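Ticket: Arm stops with force error when taking clothes out of washer
Site: Cetstead test apartment
Opened by: Brenda Medina
Assigned to: Sebastián Saavedra, Clondora support
Status: Open, workaround in use
Priority: Medium

Problem
During the unload task the arm goes into protective stop while the gripper is inside the drum. The message on the pendant is "Force limit exceeded, joint 5". It started after we installed the May release of the Skolley controller. With the older release we did not see this message in the laundry task.

The stop does not happen in every run. In the last test series we made 18 runs, and 15 of them finished. The three others stopped with the same message, always on the way out and never on the way in.

Brenda, first comment
I checked the simple things before I wrote. The emergency stop chain is closed, the payload setting is correct, and the finger pads are not worn. I calibrated the wrist force sensor again with an empty gripper. After this the stop came back on the fourth run. I attach the controller log.

Please note also the safety side. After the stop, the fingers stay closed on the cloth and the arm stays stiff. One colleague tried to pull the cloth free by hand. I asked everybody to wait until the drives are off.

Sebastián, reply
Thank you for the log. The force on the wrist rises slowly for nearly 800 milliseconds before the stop, so I do not think it is a hard collision. It looks more like something is pulled and holds. Can you tell me which path the arm uses to leave the drum, and what the load is?

Brenda, second comment

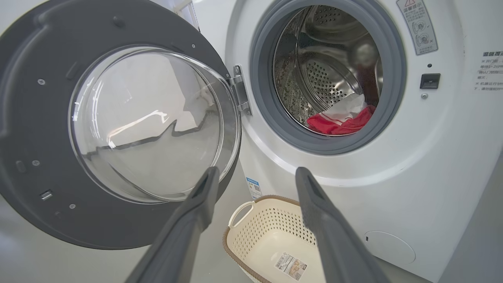
The exit path is a straight line, taken from the Zúñiga path file number 215 without changes. It was taught on another washer, and I suspect the opening there was wider. On our machine there is a thick gray rubber gasket around the opening, and a paddle stands up from the drum wall. For the load I use only a red garment and a white cloth, so weight is not the reason. My idea is that the cloth is pulled against the rubber when the wrist turns too early.

Sebastián, reply
I agree with the idea. Please move the wrist turn to after the gasket and lower the exit speed by half. Do not raise the force limit.

Brenda, third comment
Both changes are done. No stop until now, but I made only a few runs. I keep the ticket open and will send the new log when the full series is complete.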